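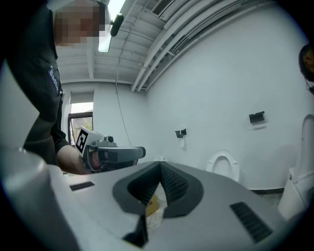

The ferry to Pluvier was meant to leave at 4 and it was still tied up when I got to the wharf, so I didn't need to have run. I bought a cup of tea from the kiosk and stood under the awning with the other passengers. There was a woman with a crate of seedlings, a couple of boys with a surfboard between them, and a man in a grey suit who kept looking at his shoes.

I had my father's barometer in a pillowcase. It was heavier than it looked. He had left it to me in a letter, along with instructions, and the instructions were that it should go back to the house at Wekumska and be hung on the same nail. He didn't say what I was to do if the nail was gone, or if the house was. He'd sold the place when I was nine and as far as I knew he had never been back.

My sister thought it was silly. She said to put it in the hall at home and be done with it. She had the car and the good saucepans, and she'd asked for nothing else, and I think she felt that gave her the right to an opinion.

The ferry went at twenty past. It was March and the water was flat and brown near the river mouth, then green further out. I sat inside on the bench by the engine housing, where it was warm, and held the pillowcase on my knees. The woman with the seedlings asked me if it was a cat. I said no, it was a barometer. She said her uncle had kept one and had tapped it every morning before he'd speak to anybody.

"Did he believe it?" I asked.

"He believed it over the radio," she said. "He believed it over the window."

From Pluvier you take the bus. There used to be two a day and now there is one, and it goes the long way, by the quarry and the old cannery. The driver let me sit up the front. He said he had driven the run for years and nobody had got off at Wekumska since the school shut. He wanted to know if I was from the council. I told him I had family there once. He nodded and didn't ask anything else until the turnoff, where he told me he'd be back through at ten past seven and he wouldn't wait.

The road in was gravel. I remembered it as longer, with a hill in it, but there was no hill, only a rise with a cattle grid at the top. Past that was the row of houses facing the water. Three had boards up. One had been painted yellow. Ours was the last one, number 37, though there had never been anything like thirty-seven houses and my father used to say the rest were out at sea.

There was washing on the line.

I hadn't planned for that. I had planned for an empty house or for a block of grass. I stood at the gate for a while, and then a dog came round the side and barked at me, and an old man came round after the dog.

"We don't need any," he said.

I said I wasn't selling. I told him who my father was, and the man said he had bought the place from a dentist, who had bought it from somebody else, and he'd never heard the name. So I told him about the letter. It sounded worse out loud than it had in my head. The dog sat down on my foot.

"What sort of barometer?" he said.

I took it out of the pillowcase. It was a plain round one, brass, with a crack in the glass at the bottom where I had knocked it off the wall with a tennis ball when I was six. On the back my father had scratched 1,216 with a nail or a knife. I used to think it was a code. I'd asked my mother once and she said it was what he still owed on the boat, the day he hung it up, and that he had wanted it somewhere he wouldn't have to look at it.

The man turned it over and read the number and turned it back. He wiped his feet on the mat, for longer than he needed to, and then he held the door open.

The kitchen was different. There was a new bench and the stove had moved to the other wall. But the passage was the same width and had the same dip in the floor, and I put my foot in it without thinking. At the end, beside the back door, there was a calendar hanging up. It was from a feed merchant and it was two years old.

"I never took it down," he said. "It covers a mark."

He lifted it off. Behind it was a round patch where the wallpaper was darker, with small green leaves on it that had gone from everywhere else. The nail was in the middle near the top. It was a big square-headed nail, bent up a bit, far too big for a calendar.

I hung the barometer on it. The brass sat just inside the edge of the patch. The needle was pointing to Change, and when the old man tapped the glass it moved a little towards Rain and stayed there.

"I've got sheets out," he said.

We brought them in together. He had 5 of them, all white, which seemed a lot for one man, but I didn't say so. He gave me a slice of fruit loaf and a glass of water and told me about the dentist, who had put in the new bench and then never cooked on it. I told him about the boat. It was called the Nagano, after nothing he or I could work out, and my father had paid it off the winter before we left and sold it the following week.

"What was he like?" the man asked.

I said he was tidy. I said he was quiet at breakfast. It was the sort of thing you could say about anyone, so I tried again, and told him about the tennis ball. My father hadn't shouted. He'd picked up the barometer, looked at the crack, tapped it, and said it would be fine until evening.

It was getting dark when I left for the bus. The dog came with me as far as the cattle grid. The man had asked if I wanted to leave an address, in case he ever sold, and I'd written it on the back of the calendar with his pencil.

The rain started while I was standing at the turnoff. I put the pillowcase over my head, and at ten past seven I saw the headlights come round by the quarry.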